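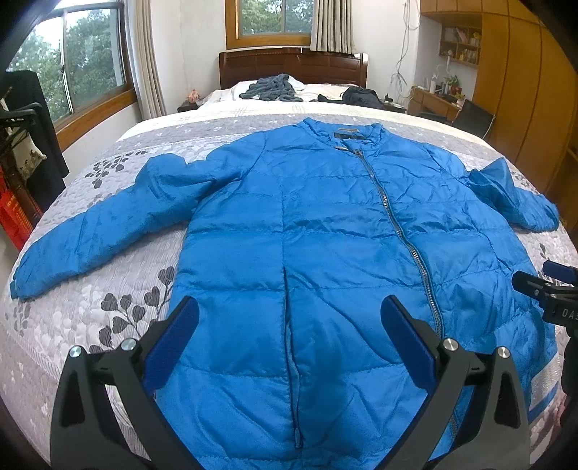
Folding a puffer jacket with the Braltley hand grippers

Quick walkthrough for the two-gripper kit from Ilterholm. Assumes both units are charged and paired already. If not, do the Lehner setup page first, then come back.

1. Lay it out
Jacket front side up on the bed, collar toward the headboard. Sleeves out to the sides. Big wrinkles don't matter much - a folded-under cuff does, fix it by hand.

2. Start recording
Hold both grippers open over the jacket. Wait for 2 beeps. Keep the jaws in view the whole time or the take gets rejected.

3. Zipper
Pinch the slider, not the tape. Slow. Pads slip on metal if you squeeze at an angle, so come in square.

4. Sleeves
Grab near the cuff, lift, lay across the chest. Left first, then right. Quilted fabric springs back so hold it a second before you let go.

5. Fold up
Both grippers on the hem, bring it up to the collar. Press the air out with closed jaws. Dont drag, the seams catch.

6. Stop and check
Long press to stop. A good take runs under 60 seconds. Fudberg viewer flags dropped frames in red - more than 13 and you redo it.

Storage: the unit holds 900 takes, then it just stops saving with no warnign. Offload before you get there.

Shirts and pants next, same steps mostly.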